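Looking after plastic bowls, tubs and boards

Most kitchens have more plastic in them than anyone planned for. It is light, cheap and hard to break, and it gets treated badly as a result. These notes cover cleaning, stains, smells, scratches and storage.

Everyday washing

Rinse plastic straight after use, before anything dries on. Cool water first for egg, milk, batter or dough, then hot water with washing-up liquid. Starting with hot water sets egg and flour into a film that needs scrubbing later.

Use a soft cloth or the soft side of the sponge. Green scourers and wire wool leave fine scratches, and the scratches hold grease and colour.

Greasy plastic often needs two washes. Wipe it out with kitchen paper, wash, rinse, then wash again in clean hot water. If it still squeaks unevenly when you run a thumb round the inside, there is grease left.

In the dishwasher, plastic goes on the top rack only. Light pieces turn over and fill with dirty water, so wedge them under the edge of something heavier. Plastic comes out wetter than china does. Shake it off and leave it on a tea towel for 45 minutes before putting it away.

Orange and yellow stains

Tomato, curry, paprika and turmeric are the usual culprits. Oil carries the colour into the surface, and ordinary washing takes off only part of it.

Try these in order, and stop when one of them does the job:

Bicarbonate of soda. Mix with a little water to a thick paste, spread it on, leave for an hour, wipe round and rinse.

Sunlight. Wash the piece, leave it damp and stand it on a windowsill or outside with the stain facing up. A bright afternoon will fade most tomato stains. Turmeric responds well to this, but it may take a few days. Bring it in afterwards, as plastic left out for weeks goes brittle.

Denture tablets. Fill with warm water, drop in 2 tablets and leave overnight. Wash well before using it for food.

To stop staining in the first place, let sauces cool before you put them in plastic, and wipe the inside with a very thin film of cooking oil. Don't reheat tomato sauce in a plastic tub. The fat gets much hotter than the water does and can pit the surface.

Smells

Onion and garlic hang about in lids more than in the tubs themselves. Take out any rubber or silicone seal and wash it separately, working along the groove with an old toothbrush.

For the tub, put in a crumpled sheet of plain newspaper, close the lid and leave it for a day or two. Wash before use. Dry coffee grounds do the same job. White vinegar diluted half and half with water is quicker, but rinse it well or you swap one smell for another.

Store tubs with the lids off. If you are short of space, stack the tubs and file the lids upright in a rack or a shallow box.

Stickiness

Older plastic sometimes feels tacky even when clean. Often this is a build-up of cooking oil from the air, particularly on things kept near the hob. Rub with bicarbonate on a damp cloth, then wash. If it is tacky again the next day and has been nowhere near the cooker, the plastic is breaking down. Throw it out.

Sticky label residue comes off with cooking oil. Rub it in, wait ten minutes and scrape with a fingernail or an old bank card. The labels on Bolik tubs are worse than most and may need a second go.

Chopping boards

Plastic boards need more attention than bowls. Scrub along the knife marks and then across them. For a board used for raw meat, follow the directions on a food-safe disinfectant, rinse if they tell you to, and stand the board on its edge to dry.

Fuzzy ridges on a board can be taken down with wet and dry paper. Start at 1000 grit, used wet, and finish with 3000 if you want it smooth. Do this at the sink under a thin stream of water and wash the board thoroughly when you finish. Deep grooves won't sand out, and a board with grooves you can catch a nail in should be replaced.

Stacked bowls that won't come apart

Bowls put away damp or warm can grip each other. Don't lever them with a knife. Stand the outer bowl in hot water and put cold water in the inner one. Leave it for a minute and twist. A drop of washing-up liquid run round the join helps.

A folded sheet of kitchen paper between each pair stops it happening again. It also saves the insides from scuffing. I do this with my Movlow mixing bowls, which fit far too closely, but I don't bother with the Paju ones.

Sorting out the cupboard

Once a year or so, take everything out and look at it in daylight. Cupboard light hides cracks. Flex each piece gently and look for white lines near the rim and round the base.

Throw out anything cracked, flaking or warped enough to rock. Tubs with no lid can hold pegs, screws or seed packets. Put the rest back with the largest at the bottom and the pieces you use most at the front.

Spreading a dark cloth on the table first makes crumbs and old flakes of plastic easy to spot – and saves the table top from scratches. I use an old Brastitz tablecloth that is past using for meals. 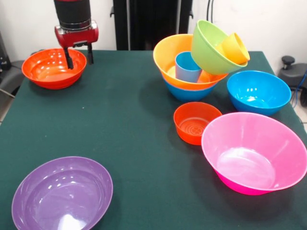
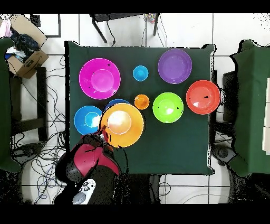

Brightly coloured bowls on a dark green cloth.

What to keep out of plastic

Hot fat, caramel and boiling jam should go in metal or heatproof glass. Egg whites for meringue are better in glass or metal too, as the least trace of grease will stop them whipping up. Bread dough is fine, and so are salads, dry mixes and most cake batters.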